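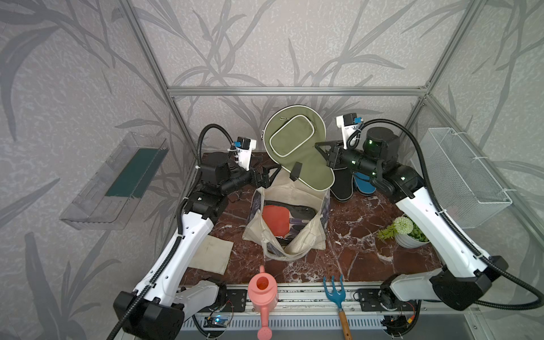 Figure 1. Two robot arms, a bag and a dark red marble-patterned tabletop.

Carrying the Shopping Home: Bag Use at Two Grocery Stores in Litness

Introduction

Our class was asked to pick an everyday object and study how people use it. I picked the shopping bag. Most homes in Litness have a drawer or a hook full of them, and the town stopped free plastic bags at checkouts a few years ago. I wanted to know whether people bring their own bags or keep buying new ones at the register.

The two stores in the study are Guillot, on the main street, and Casard, which is near the bus station and has a large parking lot. Both sell paper bags and cloth bags at the checkout.

Method

The study had two parts. First, I asked shoppers a short set of questions as they left. I asked what they were carrying their groceries in, where the bag came from, and how many cloth bags they thought they had at home. In total 148 people answered. Second, the manager at Guillot, Didier Courtois, let me see the store's own sales sheet for bags for October. It lists bags only and does not show who bought them.

I stood outside each store in the late afternoon, between 4:00 and 6:00. This means I mostly met people coming from work or school. Retired people and parents with small children are probably missing from my answers, as they told me they shop in the morning.

Results

Guillot sold 2898 bags in the month, paper and cloth together. Paper made up most of that. Mr. Courtois said sales go up when it rains, even though paper bags do badly in the rain, and he thinks people stop in without planning to on those days.

Most of the shoppers I spoke to had brought a bag from home. The most common reason for buying one was forgetting, and the second was buying more than planned. At Casard, several people said they had bags in the trunk of the car and did not want to walk back for them. At Guillot hardly anyone said this – most of them had come on foot.

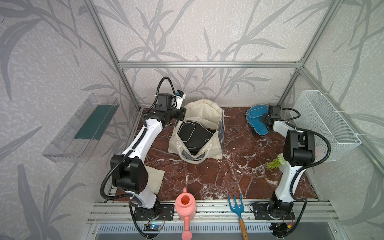

The question about bags at home was the hardest for people to answer. Some laughed, and some gave a number and then changed it. Many of their cloth bags had been free, from a bank, a book fair or the Uritz summer market. People said they liked the ones with long handles best because they can go over the shoulder. Short handles were a common complaint, and so were bags that tip over in the car.

Washing was another topic I had not planned to ask about. A few people brought it up themselves. One woman washes hers with the kitchen towels. Others had never washed theirs.

Problems with the study

I should have written down whether each person came by car or on foot from the first day. I only started doing this partway through, so the comparison between the stores is weaker than I wanted. The sales sheet also came from one store only. Casard said no to sharing theirs.

Next steps

If I did this again, I would add a morning session and ask people to count their bags at home and send me the number later. I would also like to compare October with a summer month, when the Uritz market is on and new cloth bags are being given out.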